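Backyard tips for wildlife: which ones are worth the bother

Every spring the same tips do the rounds. Put out a bee hotel. Throw some seed bombs. Leave a corner messy and the bandicoots will come. I've gardened on clay at Skudton for 15 years and tried most of them, and I'd say less than half did what was claimed. What follows is my own sorting, with no guarantee it holds on your soil.

Bee hotels

The cheap ones from the hardware shop are mostly ornaments. The holes are too wide, the bamboo splits, and the tubes are often open at the back, so the wasps go straight in. If you want one, drill a block of untreated hardwood with holes from 3 to 9 mm, as deep as your bit will go without coming out the other side, and hang it under an eave facing north-east. My Stisside bee box cost me 37 dollars and after two summers it had housed spiders. Plenty of our native bees nest in the ground anyway. Leave them a bare, sunny patch with no mulch and see who moves in.

Seed bombs

I made a batch of these with clay and compost, threw the lot over the back bank, and got 11 seedlings, most of them the sort of thing I'd normally pull out. Seed mixes labelled "wildflower" are worth reading closely before you buy. Half of what's in the packet can be weedy in your district, and your council website will have a list. Grow tubestock of local species instead. It's dull work and it costs more per plant, but you know what you've put in.

Keeping the small gear together

I resisted this tip for years because it sounded like something from a magazine. Labels, ties, snips, seed packets, pencil, hand cream: mine lived in four different buckets and I bought everything twice. Wire baskets are better than solid tubs for anything that gets put away damp. Hang them, don't stand them, or they turn into a shelf for more junk. Keep one open box for whatever you're using that week and tip it out when the week is over. Don't pay garden-shop prices for any of it. Kitchen and office baskets are the same thing without the picture of a robin on the tag.
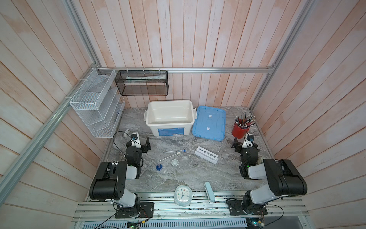

Mesh baskets up off the bench, open box at the back.

Seed should go in paper, inside a jar with a lid, somewhere cool. The shed in February is no place for it. I lost a whole season of kangaroo grass that way.

Leaving it messy

There's something in this one, but it gets oversold. A pile of logs with a bit of leaf litter packed round it will have skinks in it before long. A pile of old pots, kikuyu and a dead mower will have rats. Put your mess where you want it, keep it away from the chook feed, and pull the running grasses out of it every month or so. If you're in snake country, put it well away from the back door and wear boots when you go near it.

Frog ponds

Fine, if you can leave them alone. Don't move tadpoles from the creek, for one thing it's usually against the rules and for another you can shift disease along with them. Fill the pond, shade about half of it, put rocks at one end so things can climb out, and wait. The Uta pond liner I used has held up better than I expected, though the instructions were useless on how much overlap to leave. I'd allow 30 cm all round. Skip the goldfish, which will eat the eggs. Skip the little solar fountain too. Mine clogged in November and I haven't missed it.

Rain tanks for the wildlife garden

Locals don't need much water once they're in, so be wary of anyone selling you a big tank on the grounds that your natives will want it. I used 1049 litres over the first summer on the new bed, by the meter on the tank tap, and hardly any the summer after. A deep soak once a week did more than a sprinkle every evening.

Wetting agents, tonics and the rest

Seaweed tonic: I've run it down one side of a bed and plain water down the other and couldn't pick them apart. Rastogi soil conditioner: same result, bigger bottle. Wetting agent on sand might be another story, I don't garden on sand. Coffee grounds won't keep snails off anything in my garden. I go out with a torch at nine at night and a bucket.

Bird feeders

I'd leave the seed in the shop. Feeders get dirty fast and around here they mainly bring in the bossy species that chase the little ones off. A shallow dish of clean water near a prickly shrub gets more visitors at my place, and it costs nothing. Scrub it every couple of days in the heat. Grevilleas with huge flowers have the same problem as feeders, so if it's wrens you're after, plant something dense and scratchy with small flowers and don't prune it into a ball.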